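Coucou à tous ! Je cherche des gourmands pour tester les recettes de mon futur carnet, Clendetti : de la cuisine de tous les jours, avec beaucoup de maïs (j'assume !).

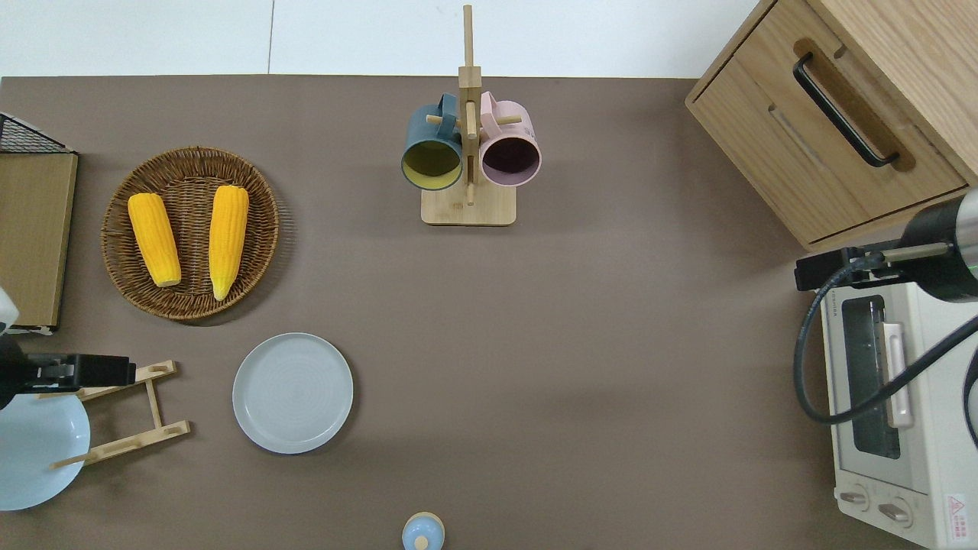

Deux épis de maïs dans un panier, pour le carnet Clendetti

Vous recevez trois recettes en mars, vous les cuisinez chez vous et vous me racontez tout, même les ratés. Comptez 30 minutes par plat. Je rembourse les courses, jusqu'à 100 euros par foyer.
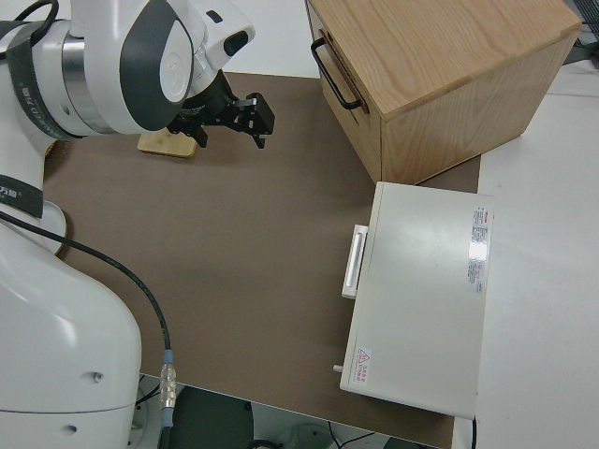 Un bras robotisé blanc et un meuble en bois clair

Pas besoin d'être doué, j'ai surtout envie d'avis francs !

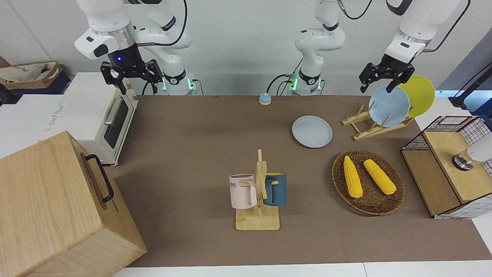
Peut-on participer avec des enfants ?
Avec plaisir, leurs grimaces comptent aussi. Écrivez-moi par le formulaire avant fin février.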